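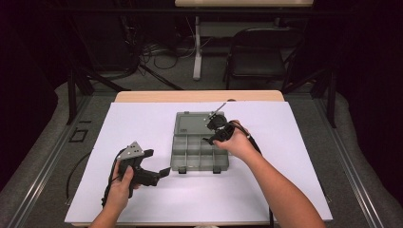

Betow hand grippers: build FAQ

Is Betow a kit?
No. It's a set of plans for a pair of hand-held grippers you build at home or in a shared workshop. We build ours on a table at Skultent.

How long does a pair take?
Plan on about 40 hours, not counting print time.

Do both grippers need a cable?
Yes. Route each one back past your hand so it stays clear of the jaws.

What should I practice on first?
A plastic organizer box with a latched lid, set on a plain white board. Put the long side running away from you.

The jaws don't close all the way. What now?
Loosen the handle screws, close the jaws by hand, and tighten again. If there's still a gap, reprint the jaws at 51 percent infill.

Can I sell a finished pair?
Yes, under the plans' license.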